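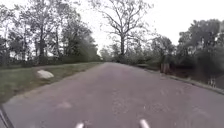 Tiina Halonen and Murray Hollis
Kanside Field Robotics Group
Revised 18 Mar 2025

4.2 Following a road that has no lines on it

Figure 3. View from the robot's forward camera on the Getetti park road. There are no lane markings. The left edge is grass with no raised curb; the right edge has a low one. The two pale tips at the bottom belong to the robot.

Most of the road followers we compared in Section 2 were raised on painted lines, and they miss them badly. The Getetti road (Figure 3) offers a worn gray surface, a soft grass boundary on one side, and a low curb on the other. A person has no trouble saying where the road goes. Our baseline, the line-based follower from the Skilport package, had a great deal of trouble, and on several runs expressed it by turning confidently toward the shrubs.

Our method, which we call Rocha after a whiteboard abbreviation that outlived its meaning, drops the search for lines. It estimates a left boundary and a right boundary separately, each with its own confidence, and steers toward a point between them at a fixed look-ahead distance. When one boundary is weak, the other is allowed to carry the estimate, using the road width remembered from the previous few seconds. The two sides are never forced to look alike. An earlier version did force them, on the theory that roads are symmetrical, a theory that seems to have been formed indoors.

The training set holds 3925 labeled frames, of which 1480 come from Getetti and the remainder from the two sites described in Section 3. Labels were drawn by hand as a pair of curves per frame. We asked labelers to mark where they would be unwilling to drive, and this produced more consistent curves than asking for "the edge of the road," a phrase on which the authors themselves could not agree. Grass boundaries remained the harder case. Where turf and asphalt meet in an irregular line, the second labeler's curve often wandered from the first by more than the model's did, so we are cautious about reading small left-side errors as errors at all.

Surface appearance caused the next problem. The asphalt in Figure 3 has patches, small cracks, and a pale, roughly oval area a short way ahead. To an early model, a change of tone was a change of ground, and it tended to place a boundary along the rim of any patch large enough to be interesting. We reduced this by pasting synthetic blotches inside the labeled road during training, with no change to the curves. The blotches are ugly and crude. More realistic ones were tried in November and did no better, at the cost of a month.

We also mask the lowest part of the input. The robot's front body intrudes there, and since it sits at the same place in every frame, the network was quick to adopt it as a landmark. Scores on our own robot were excellent. Moved to a second chassis with a different front, the same weights drifted left at once. With the mask in place, the transfer cost is small enough that we no longer see it above run-to-run variation.

Over 26 closed-loop runs at Getetti, each 170 meters long, the robot completed every run but two without a manual takeover. Both failures began on the left, where the confidence of the grass boundary fell and the remembered width took over for longer than it should have. The width was correct when it was stored. It had simply gone stale by the time it was needed, and the estimate offered no sign of doubt. A decay term on the stored width removes both failures when the logs are replayed, although replay is a forgiving judge and we have not repeated the runs.

All Getetti runs were made by day under overcast skies. We make no claim about low sun, long shadows, or fallen leaves, each of which can draw a perfectly good edge in a perfectly bad place. Section 4.3 takes up shadows at the other two sites, with less cheerful numbers.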